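Phone makers should stop announcing phones they can't ship

3 Feb 2020

Joveck held another event last week. It ran for most of an hour, it had a countdown clock and a live orchestra, and at the end of it there was a phone on a stand that you can't buy. You can sign up to be told when you can buy it. The company says spring. It said spring last year too, about a different phone, and that one reached stores when people were already putting up their lights in December.

I've covered handsets long enough to remember when an announcement meant a product. A company called you into a room, showed you the thing, told you the price and told you which carriers would have it and on what day. Sometimes the day slipped by a week. People complained, and the company was embarrassed. I would like some of that embarrassment back.

What we have now is a calendar with very little on it that a buyer can use. First there's the teaser, usually a dark picture with one edge of a phone in it. Then an invitation, with a slogan that is supposed to be a clue. Then the event. Then the "hands-on period," when a small number of writers get to touch a unit that may or may not be running finished software. Then preorders, then a revised shipping window, and at last the phone, which by this time has been written about so often that the actual review gets a fraction of the readers the teaser did.

I'm part of this, and I know it. A teaser post takes me fifteen minutes and does well. A proper review takes two weeks and does all right. If I were running the marketing department at Joveck, I'd look at those numbers and do what they're doing.

But the person who wants a phone is badly served by it, and I hear from those people every day. The question I get more than any other is "should I wait?" I used to be able to answer it. Somebody would tell me that their old phone was dying and there was a new Stelum coming, and I could say yes, hold on until the end of the month, or no, buy what's on the shelf. Today I have to say that the new Stelum has been announced, that I've held it for 13 minutes in a hotel ballroom, that I liked the screen, and that I have no idea when it will be sold in this country or whether the camera software will be the same when it is.

Stelum is the better behaved of the two, by the way. It does give a price on the day. Last fall it gave the price and then changed it before launch, but it gave one.

The usual defense is that phones are complicated, and that dates depend on parts, carrier testing and a lot of other companies doing their jobs on time. All true. It's also an argument for waiting until you know. A company that isn't sure its phone will pass carrier testing in March can hold its event in April. The phone will be the same phone. The only thing lost is the chance to talk before a competitor does, and I don't see why buyers should care who talked first.

The other defense is that people enjoy it. Some do. I enjoyed it myself for years. There's a real pleasure in a leaked spec sheet and a long argument about whether the battery is going to be big enough. I don't want to take that away from anybody. Rumors would go on perfectly well without the manufacturers' help, as they always have. My complaint is with the manufacturer itself standing on a stage and presenting a hope as a product.

Look at what happened with Dahlgren. It's a small company that made one good midrange phone, then announced a folding one with a date and a price. It took deposits. I counted 191 comments under our post on the first delay, and most of them were patient. People said they'd rather have it done right. By the third delay the patience had gone, and the same readers were asking us how to get their money back. The folding phone did come out in the end and it's decent. The hinge is stiff but it works. I gave it a fair score, and I doubt that many people noticed, because by then the name Dahlgren meant a thing that doesn't arrive.

If it had said nothing until the phone was boxed, the story would have been that a small company had surprised everyone with a decent folding phone. It gave that up for a few good days of attention.

There's a cost to software too, and it gets less notice. A phone that is shown in January is shown with January's version of the operating system, or with something that looks like it. Features are demonstrated which exist only as a demo. Joveck showed live call translation on stage, and it looked very good. Ask whether it will be on the phone at launch and you're told it's "planned for the platform." I've had that answer about other features, on other phones, and have reached the end of the phone's support period still waiting. A buyer who picked that phone for that feature paid full price for part of a phone.

The same goes for the room scanning and virtual walkthrough apps that every company now puts in its presentation. Drandudier, which makes one of them and has deals with two of the manufacturers I've mentioned, has a slick video of somebody strolling through a digital apartment with a handset held out in front. I'd like to try it. The app isn't in any store yet, and the phone in the video isn't either, so what we have is an unreleased app being used to sell an unreleased phone.
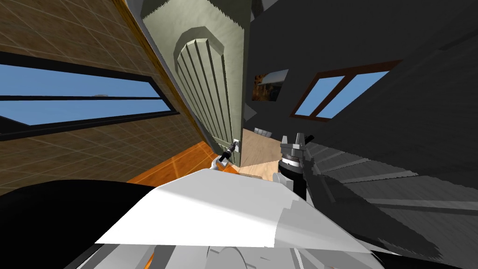
A computer-rendered interior with a tall door and tiled wall.

I'm not against showing work in progress. Developers need to see new software early, and they know what a beta is. A developer conference is a sensible place to show something rough – the people in the seats are there to build for it, and they'll find the bugs. The trouble starts when the rough thing is put in front of the general public with a price tag beside it, as if the difference didn't matter.

So what would I like to see? I have 3 requests, and none of them would cost a manufacturer much.

The first is a date. If there is an event with a phone in it, there should be a day when the phone goes on sale, and it should be inside a month. Anything further out than that can wait for the next event. They hold enough of them.

The second is that preorders shouldn't take money until the phone ships. Some stores do this already. A manufacturer that's confident of its date loses nothing by it, and one that isn't confident shouldn't be holding anyone's cash.

The third is a plain list, on the product page, of what's on the phone the day it is sold and what is coming later. No "planned for the platform," no small gray footnotes. If translation is coming in an update, say so and leave it off the box.

I'd also like to change what we do on this side. From this month I'm not going to write up teasers. If a company sends me a dark picture with an edge in it, I'll leave it in my inbox. We'll still cover events, because readers want to know what was said, but every one of those posts will have a line at the top stating whether the phone can be bought and when. If the answer is that the company won't say, the line will read "No sale date given," and it'll stay there until one is.

I'm aware that this will cost us some traffic, and that other sites will be glad to have it. I'm also aware that Joveck may stop inviting me. The orchestra was fine, but I can live without it.

Reviews will carry a second line, giving the number of days between announcement and sale. I don't plan to lower a score over it – a good phone that comes late is still a good phone – but readers should be able to see the pattern for themselves, company by company, before they put money down on the next one.

As for the many people who have asked me in the last few days whether to wait for the new Joveck: if your phone works, keep using it. If it doesn't, buy one of the phones you can walk into a store and pick up. There are several good ones, and last year's Stelum has just dropped in price. When the Joveck has a sale date I'll tell you what it is, and when I've used a finished one for two weeks I'll tell you whether it's worth having.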